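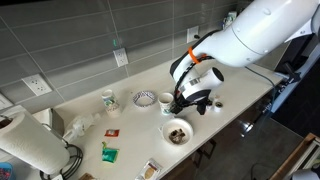

*Figure 1. Cups and a bowl on a white countertop.*

# Paper or ceramic? Hot drinks at the Prarkthorpe student café

Leena Lehtinen and Silviu Olteanu
Sunday, October 25, 2026

## Background

The café in the Nenden building sells coffee and tea in paper cups by default. Ceramic mugs are kept on a shelf behind the register and you have to ask for one. We wanted to find out how many people know this, and what would make them choose a mug.

Our course asked for a small survey project with a written report. We picked the café as we both buy coffee there most mornings.

## What we did

We wrote a questionnaire with 6 questions and tested it on friends in July. Two questions were confusing, so we rewrote them. The final version went out on paper during the morning rush, and we stopped when we had 100 completed forms.

We also interviewed 5 café workers. Each interview took 15 minutes. Silviu asked the questions and Leena took notes.

## Results

Most people who filled out the form did not know that mugs were available. Among those who did know, the main reason for taking paper was having a class to get to. A smaller group said they sat down to drink but took paper anyway out of habit.

Price came up less than we expected. The café takes a little off the price for a mug, but the sign is next to the pastry case and faces the wrong way if you are standing in line.

The workers had other concerns. The dishwasher, an old Hyvönen model, is slow and has to be emptied by hand. Mugs also leave the building and turn up in classrooms – or don't come back at all. One worker said she would be happy to offer mugs to everyone if there were a second rack.

## Problems with the survey

We only asked people in the morning. Afternoon customers probably stay longer, and their answers could be different. Some forms had question 4 left blank, which we think is a layout problem. It was at the bottom of the page, under the fold.

Answers were typed into Dastis by hand. We each checked the other's entries and fixed a few mistakes.

## Suggestions

- Ask "for here or to go?" at the register.
- Move the price sign to where the line starts.
- Put a return bin for mugs by the stairs.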